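Luzius Haslinger started Zondgate with 2 people and one client, a regional bakery chain that wanted a new slogan. He talked them out of it.

"They had a slogan," he says. "What they didn't have was anyone answering the phone the same way twice."

The agency now writes for mid-size companies, mostly naming work and plain-language rewrites of sales material. A typical naming job begins with a list of 130 words and takes 3 rounds. Haslinger keeps the client out of the first.

"If they see the long list, they fall in love with number four and we're done thinking."

For Dremden, a payroll service, the final name came out of the second round. The client's lawyers took until December to clear it.

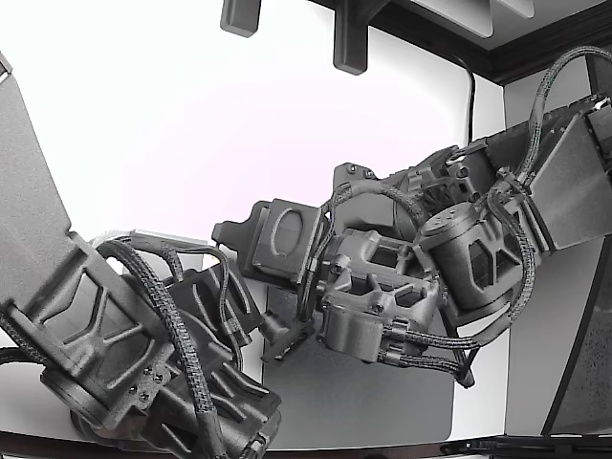
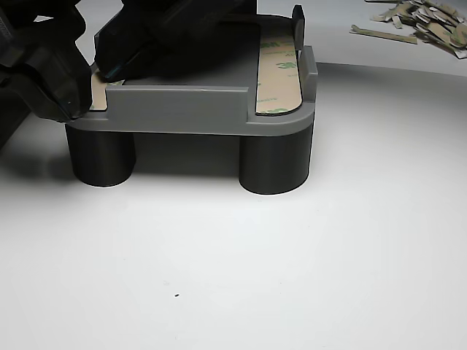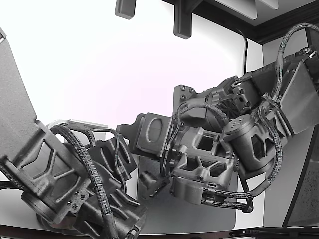 Hoi-yan Chang sees the long list differently and would show it to the client on the first day, bad names included, so that they hear how each one sounds when their own staff say it out loud.

Haslinger has tried that. "It went fine once," he says. "The other time we lost a month."

He doesn't plan to hire this year. The next job is a brochure for Eltitz, with a first print run of 500, and he is writing the draft himself.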